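Right, a few of you have asked how the improv and stand-up night at Ballatau is coming along, so I'm going to do this as a proper thread. Put the kettle on, because I do go on a bit.

First things first: we have a room! It's the upstairs at Ballatau, it seats 90, and the bar stays open all the way through. Doors at 7pm, first act on at 7.45, and if you come early you can eat up there too (the dumplings are lovely, I've had them far too often).

The night starts in December and runs once a month after that. I know some of you wanted weekly, and I did think hard about it, but I have a job and a dog and I'd like to keep both of them happy.

Opening the first one is Jade Wong, who I've seen four times this year and who has made me cry laughing at every single one. Her bit about trying to return a wardrobe is worth the bus fare on its own.

Then we've got Edin Stoyanova doing twenty minutes of brand new material – so new that some of it was still on the back of an envelope when we spoke. Be kind, be loud, laugh at the good bits and I promise there will be plenty of good bits.

The second half is improv. Vesela Berisha is bringing her troupe, Tomić, and they'll be taking suggestions from the room. Please have a think beforehand! Every improv show I've ever been to has had a man shouting "toilet" and I would love ours to be different.

Your compère for the evening is Nataša Milošević, who can get a cold room chatting in under a minute. She won't pick on you if you sit at the front. She might ask what you had for tea.

Tickets: they're on Presell now, and you can pay on the door if there's any room left. We had 138 people sign up for the mailing list before I'd even booked the acts, which made me go a bit wobbly, so do get in early if you're coming as a group.

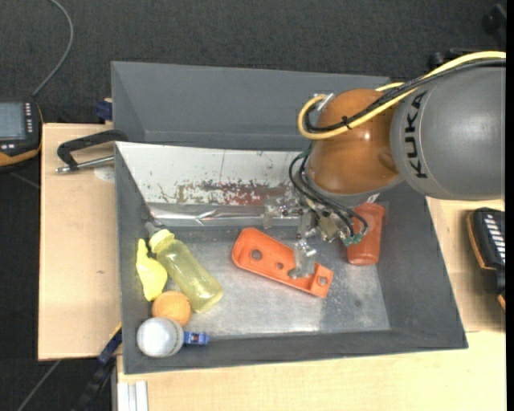
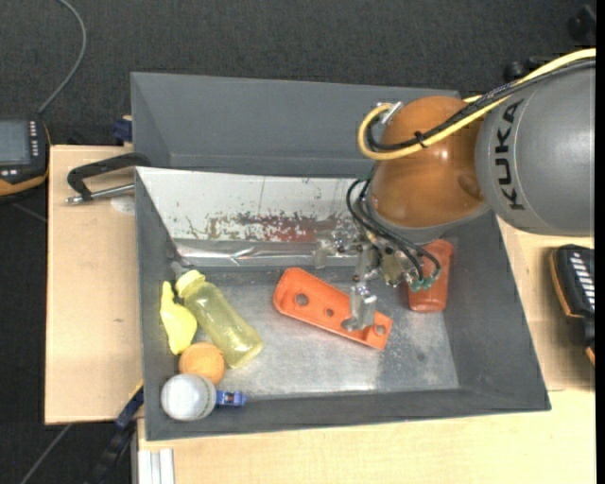 Getting there: the 269 stops right outside and the last one back goes at ten to midnight, so you'll have time for another drink after the show. If you're driving, the car park on Selberg Street is free after six.

There are stairs up to the room, I'm afraid, but there's a lift round the back by the kitchen. Message me before you set off and I'll come down and meet you.

We're keeping three open spots of five minutes each for newer comics. You don't need a video or a website or anything like that, just drop Ermira Mladenović a line and tell her a little about yourself. She reads all of them and she's very nice about it.

I think that's everything for now. Ask me anything in the replies and I'll get to you after tea!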